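Trastlow Open Day

1 min read
Last updated: February 13, 2024

The Trastlow Open Day is a public demonstration of robotic picking held each September by Jincombe, an automation firm in Tveit. The first drew 29 visitors, 4 of them employees' parents.

The main attraction is an orange arm that works over a divided gray bin of household odds and ends — a tape measure, a flashlight, a white plastic fork. 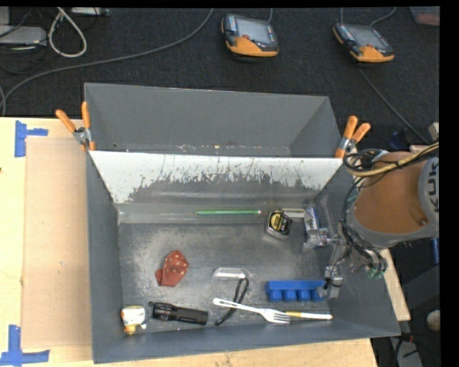

Reception

The Evuseck local paper gave the event 335 words, most of them on parking. Organizer Meenakshi Chaudhary called the coverage "fair."

Contact | © Jincombe | Back to top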